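November, Friday, 9:40 a.m.

Continuing the snack packaging survey for the Selus shelf. Terence Kettle has the scale until lunch, so this morning is wrappers and storage only. Weights go in the back of the book when he is done with it.

The question from Marjorie, as it stands after the last meeting: which individually wrapped items can sit in an open caddy in a break room without going stale or getting crushed, and which ones need a lidded box. We have been treating all of it the same way and the returns from the Nuttall site say we shouldn't. Soft cakes came back flattened at the corners. Popcorn came back fine in the bag but with a lot of dust at the bottom.

Storage test, second week. Room at 38 percent humidity when I came in, which is lower than I would like for this. The small humidifier ran dry overnight. Refilled it and moved it away from the cabinet so it does not blow straight on the samples.

Seal checks. I squeeze each packet lightly with the heel of the hand and hold for 9 seconds, then look for the film going slack. Simico control packets all held. One of the Zerach wafers let go at the back seam. Put it aside in a labeled envelope. The seam looked wrinkled before I touched it, so I am counting this as a packing fault and not a storage one. Terence may disagree — he has before.

Crush checks. Flow-wrapped pastry does better than I expected when there is still some air in the pack. Filled cakes do badly once anything heavier goes on top, even another bag of the same. Hard candy bars do not care. The rule I would write today is cakes on top or in a box, bars at the bottom, bags standing up along the side if the caddy is deep enough to hold them.

The caddy itself: good size, easy to wipe, but people reach over the front and drag things out, and whatever is behind falls into the gap. Two days of that and the bags are all lying flat. A divider would fix most of it. I cut one from card to try and it was too tall. Cut it down, now it leans. Ask Marjorie if there is any of the stiff sheet left from the drawer inserts.

11:15. Laid the mixed set out on the round table to sort by wrapper type before it goes back in. Kept the printed cloth on — the packets slide on the bare top and I lose the order.

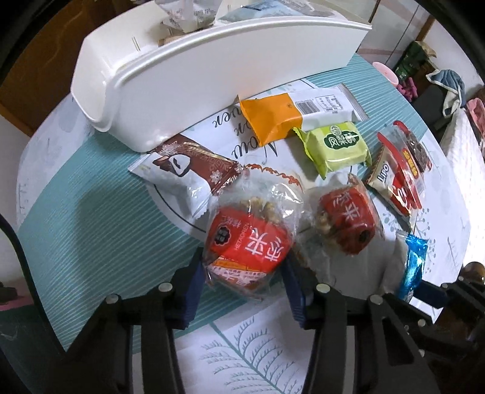

p. 100

Mixed set, notes by type.

Popcorn clusters, HETAOREN, clear bags with red labels. The clear film is handy because breakage can be checked without opening. Grade by eye against the reference bag, then leave closed. Treat as fragile even though the bag looks tough.

Pineapple cake, light green wrapper. Goes with the soft cakes. Box.

Lupo cake. Also soft. Box, or top layer if the box is full.

Pastry with the snowflake on the wrapper. Top layer. Want to repeat the squeeze on this one in the afternoon when the room has come up a little.

Small blue and white candy bar. Bottom, anywhere.

Brown snacks in the clear box with the red lid. Already in a hard pack, so leave them out of the crush test. Still need a lid check: turn upside down over a tray, leave, turn back, look for crumbs.

The orange and white packet has a small nutrition table and a barcode. If we put our own date sticker on these it will have to be the narrow kind, otherwise it covers the barcode. Same problem may come up with others, so check before ordering a full roll.

To do after lunch:
Get scale from Terence.
Weigh the popcorn before the next drop test.
New divider, 2 cm shorter than the first.
Second squeeze on the pastry.
Humidity again at 3.

M.M. has the list of what Nuttall sent back and I need a copy before I write up the box rule.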